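Two grippers, one set of drawers

Opening a drawer is a dull job for a person and an awkward one for an arm. The handle has to be found, gripped at a sensible angle and pulled along a line that the drawer dictates. An arm that wanders off that line by a few millimetres will rack the runners, slip off the bar or drag the whole cabinet forward.

At Drornmont, a small test workshop that lets out bench time to automation firms, the drawer task has been used to compare 2 grippers on the same arm. The first, from Penent, is a parallel-jaw unit with flat rubber pads and a position-controlled drive. The second, from Paquette, has curved fingers that hook as much as they clamp, and reports force at each fingertip. Both were bolted to the same wrist flange and run by the same Bestitz controller, with the same overhead lamp and the same fixed camera.

The comparison ran to 1468 pulls. A pull was scored as good if the drawer opened by 100 mm, the handle was released cleanly and the cabinet stayed where it was. By that rule, 1147 were good. The remainder were split between missed grasps, slips during the pull and cabinet movement, with missed grasps the largest group for both grippers.

The camera accounts for much of that. White handles on a pale cabinet on a pale table give an edge detector very little to work with, and the shadow of a bar can be a stronger feature than the bar. In early runs the software fitted its grasp point to the shadow, down and to the right of the handle, and the jaws closed on air. The workshop could have put coloured tape on the handles but chose to leave the low contrast in, as kitchens and offices are full of it.
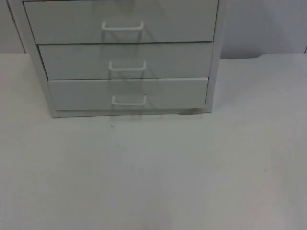

Bestitz takes a different view of the shadows, and said by letter that its controller was never meant to find a handle from one fixed view, that a second camera on the wrist would have removed most of the misses, and that the figures ought to be read with this in mind.

The point is fair as far as it goes. A wrist camera was tried in September for a short set of runs, and grasp errors fell with both grippers. It also added a cable, a second calibration and a pause before each approach, and the Penent jaws hid the handle from it over the last part of the travel.

Between the grippers, the differences are smaller than the price lists suggest. The Penent unit is quicker to close and holds a straight bar firmly, but it passes any error in the pull direction directly to the drawer. Slips tended to come late, with the drawer already well out. The Paquette fingers let the bar turn a little and tolerate a poor approach angle. They need more room behind the bar, though, and on release they sometimes nudged the drawer back in - enough to spoil a pull that had otherwise passed.

Force feedback helped less than expected. With the limit set low, the arm stopped for ordinary runner friction. With it set high, the cabinet moved before the limit was reached. A usable setting was found for each drawer separately, and the bottom one needed the most care with the wrist held close to the table.

The next round will keep the cabinet and change the lamp position between runs.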